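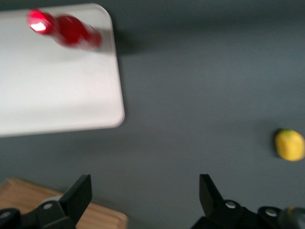

Figure 1. Red bottle lying on a white tray, grey tabletop.

4.2 Where things get left

Shared kitchens first, then the hallway shelves. The question in both was the same one. When a thing belongs to no one in particular, where does it end up at the end of the evening, and who minds?

We had 30 households in the diary part, spread over the two buildings, Brivumwood and Drammont. Each kept a paper diary for 13 days. Entries were short. Often very short ("bottle back. not mine"). We asked for the item, the place it was found, the place it was put, and a word or two on why. The why column was left blank a lot, more so in the second week, and we have not tried to fill it in afterwards.

After cleaning there were 500 usable entries. Duplicates taken out, also anything we couldn't read. A handful of entries named a place that only makes sense to the people living there ("the other side", "Mum's corner") and for those we went back and asked.

The main finding is dull but it held in both buildings. People return a shared item to a surface, seldom to a cupboard. A tray counts as a surface. So does a windowsill, the top of a fridge, the lid of a bread bin. Once something is on a tray it is treated as put away, even if it is lying on its side, and the next person will usually leave it be. Several diaries use "away" and "on the tray" as if they were the same word.

Drammont differs on one point. Its kitchens have open shelving from the Mumirlow refit, and there the shelf does the job the tray does in Brivumwood. Same habit, different furniture. We had expected open shelves to make people tidier. No sign of it in the diaries, though the refit was recent and some residents were still working out whose shelf was whose.

Sauces, oils and washing-up liquid moved most. Pans hardly at all. Pans seem to be remembered as someone's, even when they were bought together, wheras a bottle loses its owner once it is half used. Theodorakopoulos makes a similar point about tea towels in student houses and we borrow the term "drifting goods" from there.

A note on the word "tidy". We dropped it from the diary sheet after the pilot. Too loaded, people wrote what they thought they ought to have done. "Put" worked better. 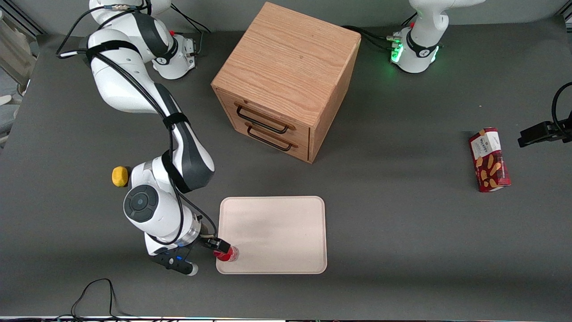

Thodoris Christodoulou, reading an earlier draft, objected that a diary only catches the moves people notice, and that the most settled habits would be the ones left out. He wanted the blank days treated as data too. Fair. We went back through them and can say only that blank days bunch at the end of the fortnight, which looks more like tiredness than habit, but we can't rule his reading out.

Limits, briefly. Two buildings, both in the same town. One diary keeper per household, so quarrels come to us from one side. Guests not recorded unless they they moved something. A follow-up round is planned for June, with a shorter sheet and two keepers per household where they will agree to it.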